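Planning and Budgeting for a Two-Arm Tabletop Workstation

Prepared by Ingeborg Schnyder, Equipment Planning, Runmont Technical Institute
Last revised 23 December 2021

Departments that wish to purchase robot arms for tabletop handling work are asked to follow the steps below before submitting a request. The procedure applies to new stations and to the replacement of an existing pair of arms. It does not apply to single arms on loan from the Ellton laboratory, for which a separate form exists.

Step 1. Describe the task

Write one paragraph stating what the arms will pick up, where the items will be placed and how often the work will be repeated. List the largest and the smallest item. A request that says only "general handling" will be returned.

Step 2. Measure the room

Record the length, width and height of the table, the ceiling height and the position of every door. Allow at least 60 centimeters of clear floor behind each pedestal for cables and maintenance. If the arms can reach beyond the table, mark that area on the floor plan as well.

Step 3. Prepare the budget

The price of the arms is seldom the largest surprise in a request. Enter each of the following on its own line:

Arms and controllers
Grippers, including one spare set of fingers
Pedestals or other mounts, with anchoring
Table
Emergency stop and wiring
Delivery and installation
Staff training
Service after the warranty period

Pedestals deserve particular attention. The last quotation from Reisinger listed them at $438 each, with anchoring hardware billed separately. Freight to the Runmont building may add up to $700 -- confirm this with the supplier in writing.

Step 4. Test the layout in simulation

No purchase order is issued until the proposed layout has been modeled. Place both arms at their intended spacing, add the table and a selection of objects of different sizes, and run the task described in Step 1. Requests for simulation time should be sent to Andri Aebischer, who maintains the Zoris room models and can supply a blank table layout.
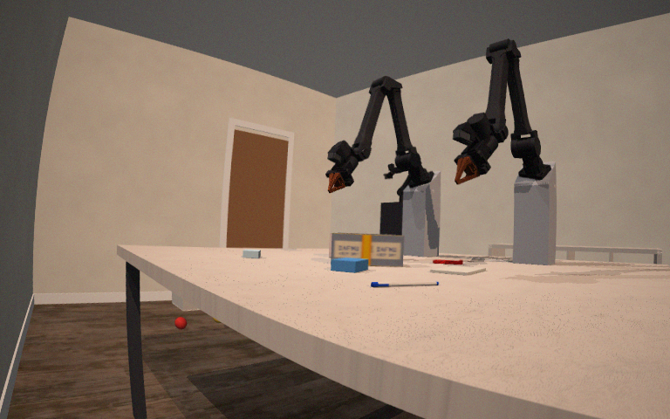 Particular care should be given to the spacing between the pedestals. Arms mounted too close together will compete for the same part of the table, and arms mounted too far apart cannot pass an item from one to the other. Try at least 2 spacings and keep the results of each. Pedestal height should be varied separately, so that its effect on reach can be judged on its own.

Where the simulation shows that an item cannot be reached, revise the layout before considering a longer arm. A change of model affects the mounts, the wiring and the service contract, and the budget in Step 3 must then be prepared again.

Step 5. Submit the request

Attach the task paragraph, the floor plan, the itemized budget and the simulation results. Requests received by the end of September are considered for the following budget year. Later requests are held for the next round unless the equipment replaces a unit that has been withdrawn for safety reasons.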